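Dried Pasta in the Professional Kitchen: Revised Guidance on Buying, Storing and Rotating Stock

Issued to all member kitchens and stockists, July 22, 2023

Dried pasta is among the most dependable lines that a caterer or retailer can hold. It keeps well, it travels well and it sells throughout the year. For these reasons it tends to receive less attention than chilled or frozen goods, and the losses that follow are often put down to breakage or to the general cost of doing business. The Binditz Catering Supply Association has now revised its guidance on dry goods, and the section on pasta has been rewritten in full.

The revision was prepared by Dörte Dreßler, Head of Dry Goods, following a review of storage practice at 51 member sites. The sites ranged from small cafés with a single dry store to contract kitchens serving almost 3000 meals a week. The findings apply to durum wheat pasta in all its usual shapes. Fresh, filled and egg pasta are covered in a separate note, which will be reissued in November.

Choosing a pack size

Members are advised to buy in the largest pack that can be used within a month of opening. Catering sacks offer a lower price per kilogram, but the saving is soon lost where a sack stands open in a warm kitchen or where staff measure portions by eye. Sites serving pasta on one or two days a week were found to do better with retail packs, which can be opened singly and issued by the unit.

Retailers repacking from bulk should note that the batch number and the best-before date must follow the product into its new container. A label on the shelf edge does not meet this requirement.

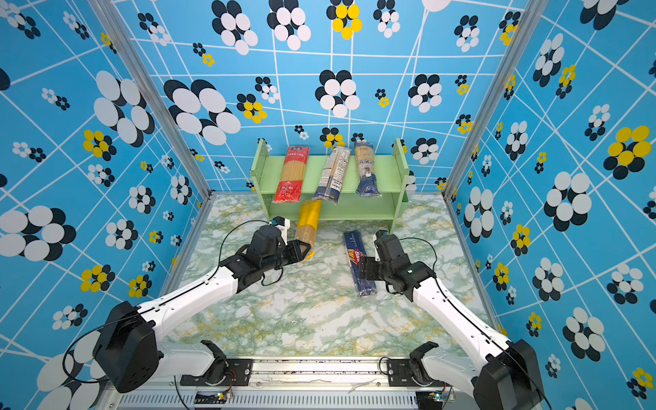 Long shapes call for more care than short ones. Spaghetti, linguine and bucatini break under their own weight when packs are stacked too high, and broken strands cannot be served alongside whole ones without affecting the appearance of the dish. The form of packaging should also be taken into account when planning shelves, as a stockist may well carry a yellow packet of spaghetti and a dark blue box of it side by side, and the two do not behave alike in store. Cartons may be laid flat and stacked to a moderate height. Soft packets should be kept in a tray or shallow bin, in a single direction, with nothing heavier placed on top of them.

Short shapes such as penne and fusilli are more forgiving, though small soup pasta has a habit of escaping from a damaged seam and should be inspected on delivery. Nests of tagliatelle are the most fragile line of all and should be given a shelf of their own wherever space permits.

Conditions in the dry store

The store should be cool, dry and dark, with air able to move behind and beneath the shelving. Pasta takes up moisture and odour readily. It should not share a shelf with spices, coffee, onions or cleaning products, and it should not be kept on the floor or against an outside wall. Steam from a nearby dishwasher was the most frequent fault recorded in the review – several of the sites concerned had not noticed it, as the machine stood on the other side of a partition.

Opened pasta should be moved to a lidded container on the same day. Containers must be washed and fully dried before they are refilled. Topping up a part-full container is not acceptable practice, as the oldest pasta then remains at the bottom indefinitely.

Rotation

The principle of first in, first out is familiar to all members, yet it was followed consistently at fewer sites than expected. New deliveries should be placed behind existing stock, and the date should face outwards. Where the printed date is small or awkwardly placed, a handwritten label is sufficient.

Pasta past its best-before date is not necessarily unsafe, but it may cook unevenly and should not be offered for sale without clear notice to the customer. Any pack showing signs of insects must be removed at once, together with the packs on either side, and the shelf emptied and cleaned. The supplier should be told in writing.

Cooking trials

As part of the revision, the Association's test kitchen compared spaghetti kept in good conditions with spaghetti left open beside a cooking range. After 3 months the second group had become noticeably brittle, and more of it had to be discarded before cooking. Flavour was little affected. The full results are set out in the annex to the guidance, with cooking times for each shape tested.

Obtaining the guidance

Printed copies have been sent to all members in the Rorkus and Chisholm districts. Members elsewhere may request a copy from the Association's office, quoting their membership number. The stock record sheet has been redrawn to include a column for the date of opening, and supplies of the former sheet may be used until they run out.

Comments on the revised text should be addressed to Dörte Dreßler at the Binditz office and will be considered when the guidance is next reviewed.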